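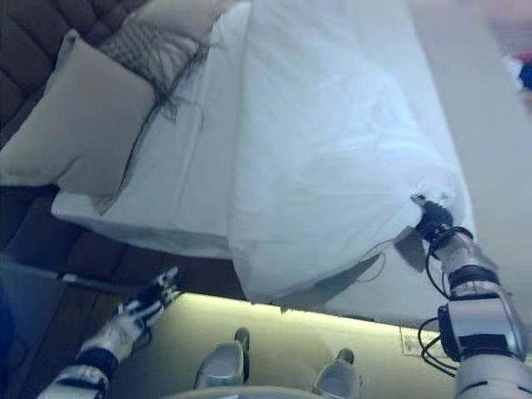

The purchase price was the easy part to get approved, one hotel operator told Kerer in April, and the trouble came with everything that had been left off the quote. Floor repairs, spare parts, staff hours and a place to keep the machine overnight all had to be found in a budget that was already closed.

Kerer today released Rerkside, a planning and budgeting package for hotels and serviced apartments that are considering robots for guest room work. The package covers the period from the first internal discussion to the end of the first year of use. It is meant for owners, general managers and purchasing staff, and it can be used whether or not the buyer has chosen a supplier.

Most equipment budgets in hotels are built around machines that stay in one place or follow a fixed route. A laundry press or a corridor vacuum can be priced, installed and written down over a set number of years. A two-armed robot that handles bedding is harder to place. It works in a guest room, close to furniture that differs from one property to the next, and it handles soft goods that bunch, slide and hang over the side of the mattress. How much it gets done in a shift depends on the room as much as on the machine.

Rerkside starts with the rooms for that reason. Before any prices are entered, the buyer completes a survey of each room type. The survey asks for the space on each side of the bed, the height of the mattress, the type of duvet and the number and kind of pillows. It also asks about loose trim, decorative throws, under-bed lighting and floor finish. Properties with more than one bed style fill in a separate sheet for each.

The results go into a cost workbook with six sections: purchase or lease, site changes, bedding changes, staff time, service and parts, and end of contract. Each section has a line for costs that are not yet known. A total cannot be marked final while any of those lines is blank. Buyers who want to go ahead with an open item can enter a reserve amount and the name of the person who will approve spending it.

Bedding changes get their own section because they are often the largest cost missed in early plans. A hotel may decide to move to a different duvet cover, drop a pillow style or stop using trimmed cushions in the rooms where a robot will work. Those decisions affect linen contracts, brand standards and storage, and they usually belong to a different department from the one buying the robot. The workbook shows them next to the equipment cost so that both are reviewed at the same meeting.

The first property to use the package was Mundance Keogh, a 71-room hotel operated by Mundance. The hotel had planned to ask for money for several robots in a single budget year. After completing the room survey, it changed the request to one leased unit for one floor, with a review before any further spending. It also moved part of the first-year money from equipment to staff training and linen.

Mundance said the survey took longer than its managers expected, mainly because the measurements on file did not match the rooms after an earlier refit. The company has since corrected its records and plans to run the survey at its other hotels, including those with no plans to buy. It has not set a date for a wider rollout and said that a decision to stop after the first floor would be treated as an ordinary result of the review.

The package includes a trial agreement that buyers can adapt and send to suppliers. Under the standard version, a trial covers 500 bed changes in occupied or recently vacated rooms, with no demonstration rooms counted. Staff record the time spent on each bed, any help given to the machine and whether the bed was accepted at inspection. The supplier and the hotel keep the same log. If the hotel wants to compare two suppliers, Kerer recommends extending the trial to 1,000 bed changes, divided evenly between them and spread across the same room types.

Staff help is recorded in minutes and charged to the project at the normal hourly rate. This includes moving chairs, untangling a cover, charging the unit and walking it between rooms. Early plans tend to leave these tasks out, and the savings then look better on paper than they do on the payroll report.

Kerer does not sell or lease robots and takes no payment from companies that do. Rerkside does not rank suppliers. The company will add a public list of questions for suppliers later in the year, covering spare part delivery, software fees, repair times, data kept from guest rooms and what happens to a leased unit when a contract ends early.

A short section of the package deals with timing. Kerer advises hotels to finish the room survey before the annual budget opens, and to hold the trial during a period of normal occupancy. A trial held in the quietest weeks gives staff more time to help the machine, and the log will show results that do not hold up when the building is full. Hotels planning a refit should wait until the furniture order is settled — a change in bed height or headboard depth can mean repeating the survey.

Rerkside is available now as a yearly license for a single property or a group. The license includes the survey forms, the cost workbook, the trial agreement and two planning calls with Kerer staff. Groups can combine the results from several hotels into one report, though each hotel keeps its own reserve lines. Hotels that only want the survey forms can request them from Kerer free of charge.

About Kerer

Kerer provides equipment planning and purchasing support to hotels, care homes and student housing. Its work covers laundry, kitchen, cleaning and guest room equipment.

Media contact: Kerer Press Office

Related releases

Kerer adds lease comparison sheet for laundry equipment
Mundance to update linen standards across its hotels
Planning elevator access for delivery robots: new guide from Kerer
Kerer opens planning service to student housing operators
Service contracts and spare parts: notes for first-time buyers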